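Table Setup Assistant (part-time) – Trirari, Bollcombe site
Reading time: 1 min

Trirari is hiring one assistant to lay out and clear dishes on a taped tabletop. Each layout is set by hand from a printed sheet, checked, then cleared for the next. The post runs from January on the Flodwood project, room 303.
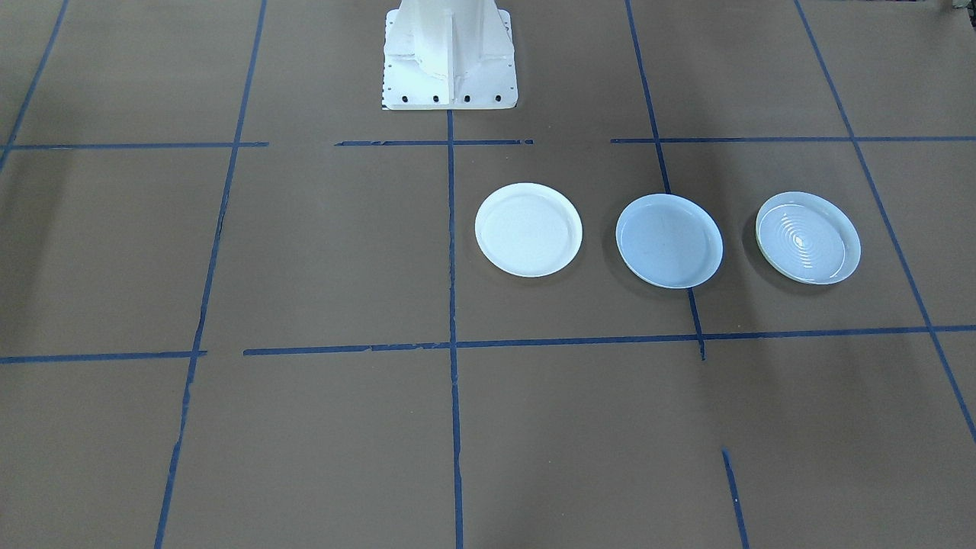

Dixit asked whether catering experience is needed, and was told that it is not. Steady hands and patience with repeated work matter more.

Duties:
- Place shallow dishes as the sheet directs. A dish may sit inside a panel or over a line – follow the sheet.
- Record each layout by number. The current set ends at 1271.
- Clear the surface fully between layouts.
- Report creased or lifting tape at the end of the shift.

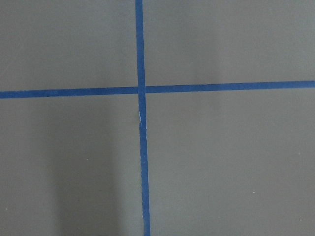

Tape is replaced one strip at a time, so that the remaining lines can serve as a reference. Do not re-lay a strip without a second person present.

Requirements: able to stand for most of a four-hour shift, able to read a simple plan, clear handwriting. Shifts start at 8:30 a.m. Training is paid.

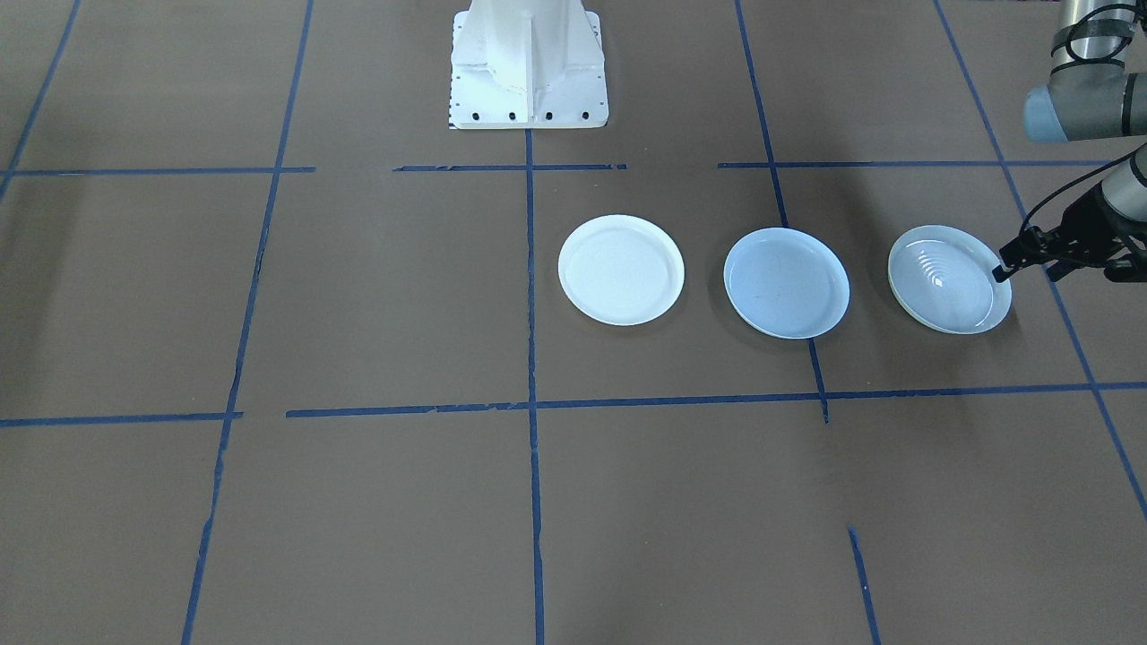
Work surface with blue tape grid, Bollcombe.

To apply, send a one-page letter quoting reference 2481. No résumé is required at this stage.

Contact | © Trirari | Back to top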